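Household sorting box

A household sorting box is an open container, usually a reused shipping carton, into which small loose items are gathered from tables, shelves and drawers before being assigned a permanent place. The practice is found in homes where one table serves for meals, crafts and general storage. In the organizing literature it is also called a gathering box, a table box or, in the usage of the Remham housing office, a clearing carton.

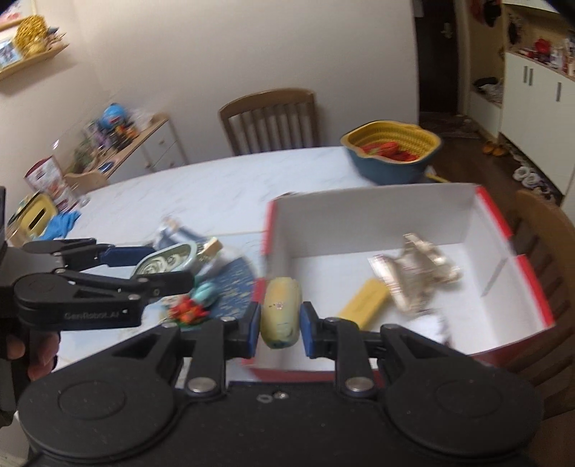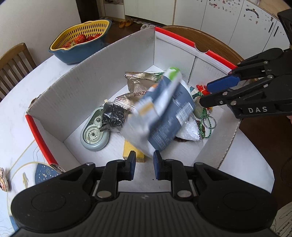 Open cardboard cartons on a white table, holding packaged items.

The sorting box differs from a storage box chiefly in its purpose and in the length of time its contents remain inside. A storage box is filled once, closed and labeled. A sorting box stays open on a working surface, and items pass through it. Its contents are therefore mixed by nature: foil packets, a correction tape dispenser, a yellow rectangular box and a clear bag of small white granules may all lie together in a single carton. Organizers treat this mixture as normal at the first stage and advise against arranging the contents until the surrounding surface has been cleared.

Form and materials

Corrugated cardboard is the most common material. Retail cartons are often preferred to plain moving boxes, as their low walls allow the contents to be seen from a seated position. The top flaps are folded outward or cut away. Cutting tends to leave an uneven rim, and a torn corner does not reduce the usefulness of the box unless the damage reaches the base. Notches in the walls, provided in some cartons as finger holds or display openings, are generally left as they are.

A partition may be present. Cartons with an inner divider permit a first separation at the moment of gathering, most often between food and everything else. Where there is no divider, a folded strip of stiff card can be set across the width of the box. Plastic trays and shallow baskets are used in the same way. Woven baskets are less suited to very small items, which can lodge in the weave.

A common recommendation is a wall height that does not hide a hand resting on the base. Deeper boxes encourage layering, and objects at the bottom are then handled several times before they are put away.

Typical contents

The material that collects on a shared household table falls into a few broad groups. Wrapped snacks and sweets form the largest group in most homes, followed by stationery, toys, small craft supplies and spare packaging. Paper tissues, gloves and placemats are usually regarded as belonging to the table itself and are not placed in the box.

Flexible packages present a particular difficulty. Foil and clear plastic slide over one another, take up more room than their contents require and conceal flat objects underneath. The usual method is to lift the uppermost package first, turn it so that the printed side can be read, and set it beside others of its kind. Crumpled foil is opened and checked before it is discarded. Clear bags of small pieces are kept upright against a firm object or a wall of the box, with any open end folded over and clipped.

Procedure

Gathering, grouping and returning are normally carried out in one session. The box is placed within reach of both hands, near the center of the table. Loose objects are put into it without regard to order, and the table is wiped. Items are then taken out one at a time and laid in groups on the cleared surface. Each group is carried to its cupboard, shelf or drawer in a single trip.

Objects that have no settled place are returned to the box. The Remham guidance, drafted by Wafula Kimaro for new tenants, suggests a limit of 60 minutes for the whole task and asks that the remaining items be reviewed within two days. The same leaflet advises that food be removed from the box before evening, whether or not the sorting is complete.

Use in training and instruction

Sorting boxes are used in home economics classes and in courses for domestic workers. The Grunitz course, a short program in household management, includes an exercise in which each participant receives a mixed carton of 32 items and a bare table. Participants are assessed on the groups they form and on their handling of fragile packaging - speed is recorded but carries no marks. A later version of the exercise, known as the Mirzaei variant, adds soft packages with no rigid edges, and these are generally found harder to pick up and stack than boxed goods.

Criticism

Some organizers object that an open carton on a table soon becomes a fixture and attracts further clutter. They favor returning each item directly to its place. Others consider direct return impractical in small homes, where the cupboard, the toys and the dining chairs may all stand within a few steps of the same table and several people use it in turn. The two methods are often combined, with the box reserved for the end of the day.

See also

Drawer divider
Pantry inventory
Prakulano shelf plan
Reuse of corrugated packaging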